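Oltwood Sweets and Snacks, version 2

Welcome, and thank you for stopping by! Oltwood is a small collection of 200 home recipes for fudge, brittle, dumplings and fried snacks, typed up from handwritten cards and tidied as little as we could manage. Of these, 79 use jaggery or brown sugar.

Each recipe has a title, a list of ingredients and the steps, just as the cook wrote them. 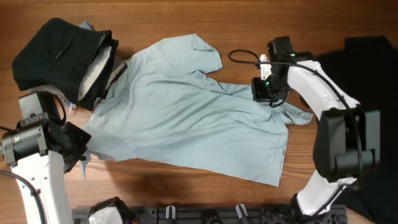 Cup sizes differ from card to card, so please do taste as you go. Corrections are always welcome.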